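Tuominen Register – End of day report won't match drawer after price book update

Posted in: Back Office and Reports

pronstead_store2

We run two registers on Tuominen with the back office on a separate PC in the office. Last night I imported a new price book for our Pronstead location and this morning the end of day report for register 2 shows a drawer total that is $37.50 over what we counted. Register 1 balanced fine.

I have already done the following. Recounted the drawer. Printed the shift report again from the Reports menu. Closed and reopened the back office program. The total stays the same every time.

The price book had 23 changed items in it, mostly cold drinks and candy. The import said Completed and did not list any errors. Both registers were open when I ran it because the night clerk was still ringing. I can see the new prices on both registers now.

Is there a way to rerun the end of day, or do I have to enter the difference by hand as an over/short? I would like to know what caused it before I touch anything. We are supposed to send the day to the accounting office by noon.

davstead_mgr

Just enter it as over/short and move on. Ours is off by a few dollars every week and the office never asks. You can put a note in the comment box.

backoffice_pat

Don't enter the over/short yet. Once you save it the day is locked and you can't rerun the report without calling support.

What you are describing usually happens when a price book goes in while a shift is open. The register keeps any suspended sale at the old price, but the back office reads the new price when it builds the day. If a sale was suspended before the import and then finished or voided after it, the two sides won't agree.

Go to Reports, then Shift Detail, and pick register 2. Set the filter at the top to Suspended and Voided. You want anything with a start time before your import and an end time after it. The import time is under Maintenance, Price Book, History. If you find one, open it and look at the two price columns on the right. Add up the difference for every line.

If that adds up to your overage, go to End of Day, choose Rebuild, and check the box that says Use Register Prices. Leave the other boxes alone. The rebuild took us 2 minutes the last time we did it, but we only have the one lane, so yours may take longer. Print the old report first so you have something to compare to.

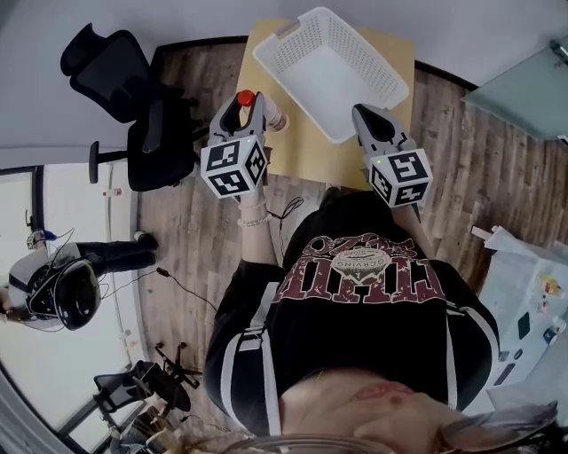 If the suspended sales don't add up to the full amount, look at refunds next. A refund done without a receipt pulls today's price from the price book, and on our version it doesn't show on the shift report unless you turn on Include No Receipt under Options. I don't know if that was changed in the newer versions.

One more thing for next time. There is a setting under Maintenance, Price Book called Hold Until Shift Close. With that on, you can import whenever you want and the new prices go out after both registers close. Ours was off when we got the system from Poltisley and I had to ask them for the manager password to change it.

pronstead_store2

Found it. There was one suspended sale on register 2, a large order for a church group, started before the import and finished after. The difference on the lines came to the full amount. I ran the rebuild with Use Register Prices and the report matches the drawer now. Day is sent.

I don't see Hold Until Shift Close on my Price Book screen – only Import, Export and History. I am signed in as Manager 1.

backoffice_pat

You need to be signed in as Owner or Admin to see it. Manager 1 only gets those three buttons.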